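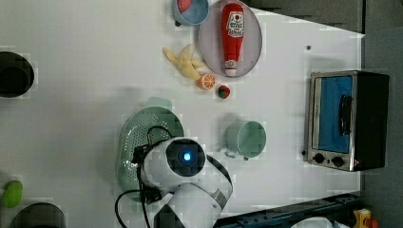
Setting Up the Kitchen Table Demo for an Open Day

These steps are for the tabletop arm station at the Plerkdale open day, 19/09/2026. Plan on two people and 17 minutes of setup.

1. Wipe down the white tabletop and let it dry.

2. Put the green colander in the middle, where the arm can get over it without stretching.

3. Lay out the toy food. Keep the banana, the orange slice and the strawberries away from the colander so visitors can follow the arm as it moves between them.

4. Set the plate and the small bowl at the far side. The ketchup bottle goes on the plate.

5. Stand the mug with its opening up. Check that the arm's cables don't catch on the handle.

6. Turn on the wrist camera and send its picture to the visitor screen. Bring the gripper over the colander and look at the view before you open the doors.

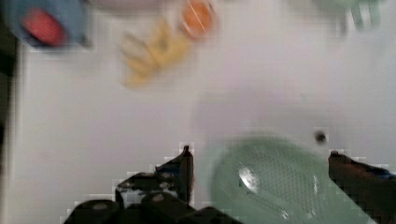

Wrist view with the colander between the gripper fingers. Fast moves blur the picture.

7. If the blur bothers people, open the Kröger panel and drop the speed to 4.

8. Run the Rarard routine once with no visitors at the table. Keep one person at the stop button.

Let in groups of no more than 12. Visitors can choose which item the arm goes for next, but hands stay off the table until the arm is parked. Reset the toys between groups.

Setup notes by Brekura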